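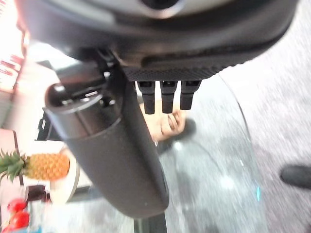 Ceterow 36 Press Line Backdrop

The Ceterow 36 is a portable backdrop for red carpet arrivals, cast interviews and fan signings. It ships as a printed fabric panel, a folding support and a padded carry case.

Panel
The fabric has a matte finish and does not flare under flash. Sponsor and show logos are printed in a staggered repeat, so at least one full logo stays visible behind a head-and-shoulders shot. Hem pockets run along the top and bottom. Machine wash cold; do not iron the printed side.

Support
Uprights lock at two heights. The base feet fold flat. Setup takes two people and no tools. Panels join at 90 degrees with the Stodley corner kit, sold separately.

Artwork
Send vector files with fonts outlined. Talent likenesses require written clearance from the studio or publicist before printing. Proofs are returned by email and must be approved by the account holder.

Use limits
Indoor use only, unless fitted with Adams base weights. Not rated for wind. The fabric is tested to 3,000 fold cycles.

Compatibility
Panels made for the older Gedidar support fit the Ceterow 36 uprights but not its lower crossbar.

Orders and artwork questions: Kagiso Fourie, event products desk.

Page revised 3/8/24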